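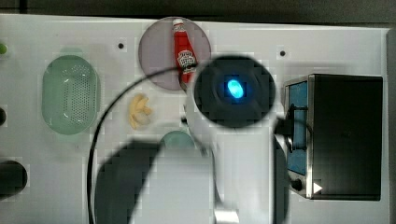
Neighbors invited to help test Riline Creek this fall

Last updated: Wednesday, September 9, 2026
Reading time: 2 minutes

The Villanueva Creek Watch is getting its water testing days going again, and Yesenia Mamani would very much like to hear from anybody who has a free Saturday morning and doesn't mind a bit of mud on their shoes. The group lost most of its spring season when the path below the Vorkgate footbridge washed out in February, and it has taken until now for the city to put the steps back in. They are good steps, too, with a proper handrail, so people who found the old bank too steep should feel welcome to come back and try it again.

Testing will take place at eight spots along Riline Creek, starting at the footbridge and going down as far as the old Troltell mill. At each spot a small team fills a sample bottle, takes the temperature, checks how cloudy the water is and writes everything on a card, and then the cards go home with Rosaura Mamani, who types them up and adds them to the creek map. The map passed 1,000 readings last year, which made all of us very happy (there was cake!), and Rosaura is hoping for another 1,000 before she hands the job to somebody with better eyesight.
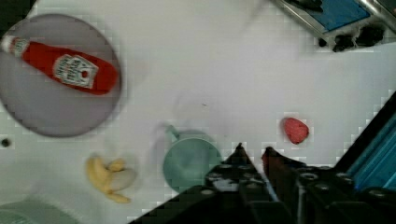

New helpers will get a short practice session with Marisol Correa before they go down to the water, and it really is short, so please don't be put off if you haven't held a test kit since high school. You'll learn how to rinse a sample bottle three times with creek water, how to stand downstream of the spot you're sampling, and how to read the color strip in decent light. The rinse bottles for the kits are the soft squeeze kind, much the same idea as the red toy ketchup bottle lying across the gray plate, only with plain water in them, and children tend to get the hang of them faster than their parents do. Marisol has room for 20 people at each session.

Elvira Ospina is putting the teams together and will try to keep friends and families in the same one if you tell her ahead of time. She also has rubber boots to lend, mostly in the larger sizes -- if you have small ones sitting in a closet, she would be glad of them. Alcides Muñoz will be at the mill end with coffee and a folding table, as he has been every season so far.

To sign up, leave your name at the front desk of the Villanueva library or write it in the comments below, along with the size of your group and whether you need boots.

20 shares | 8 comments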